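Projektbericht Ernährung und Gesundheit: Haferkleie und Cholesterin
Kurs Ernährungslehre, Gruppe 4, Abgabe September

Fragestellung
Kann man mit Haferkleie zum Frühstück den Cholesterinspiegel senken? Steht auf jeder zweiten Packung, wollten wir genauer wissen. Keine eigenen Blutwerte, das durften wir nicht. Also Literatur, Umfrage und ein kleiner Quellversuch.

Hintergrund
Beta-Glucan ist ein löslicher Ballaststoff. Bildet im Darm ein zähes Gel und bindet Gallensäuren. Die Leber muss dann neue herstellen und nimmt dafür Cholesterin aus dem Blut. Gerste enthält auch Beta-Glucan, Weizenkleie nur sehr wenig. In der EU ist die Aussage zur Cholesterinsenkung ab 3 g Beta-Glucan am Tag erlaubt.

Umfrage
211 Fragebögen zurück, verteilt an der Schule und im Sportverein Terberg. Fragen zu Frühstück, Ballaststoffen und Gewohnheiten im Haushalt (Einkauf, Kochen, Wäsche, wer macht was). Der Haushaltsteil kam aus dem Nachbarkurs, wir haben die Bögen zusammengelegt, damit nicht zweimal ausgeteilt wird. Auswertung dazu bei denen.

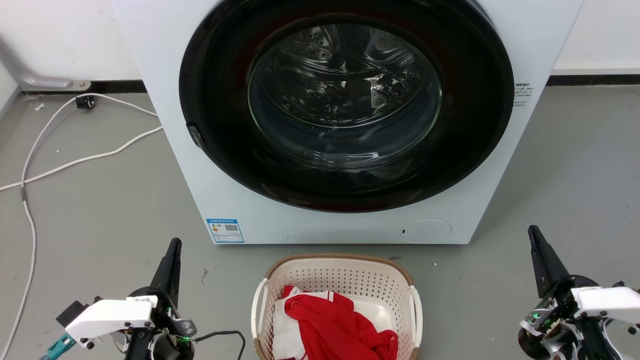
Abb. 1: Waschmaschine, Frontlader

Bei uns ging es um Teil A. Viele kennen Haferflocken, Haferkleie deutlich weniger. Das Wort Beta-Glucan konnte kaum jemand erklären. Oft wurde Kleie mit Verdauung verbunden, selten mit Herz oder Blutfetten. Ältere Teilnehmer wussten mehr, vermutlich vom Hausarzt, haben wir aber nicht abgefragt. Wäre besser gewesen.

Quellversuch
Je 20 g Haferkleie, Haferflocken und Weizenkleie in ein Becherglas, lauwarmes Wasser dazu, umrühren, stehen lassen. Danach durchs Sieb. Haferkleie am zähesten, lief fast nicht durch. Flocken schleimig aber flüssiger. Weizenkleie blieb körnig, Wasser lief gleich ab. Passt zur Theorie, beweist aber natürlich nichts über den Körper. Gewogen haben wir nur am Anfang, das Wasser nach dem Sieben leider nciht.

Fehlerquellen
Umfrage nicht repräsentativ. Im Sportverein achten wohl mehr Leute auf Ernährung. Wassertemperatur nicht bei allen Gläsern gleich. Frage 4 war missverständlich, viele haben zwei Kreuze gemacht, die sind rausgefallen.

Ergebnis
Wirkung von Beta-Glucan ist in der Literatur gut belegt, der Effekt aber eher klein. Medikamente ersetzt das nicht. Wer Kleie isst muss genug dazu trinken und langsam anfangen, sonst Blähungen. Tabellen und Fragebogen im Anhang.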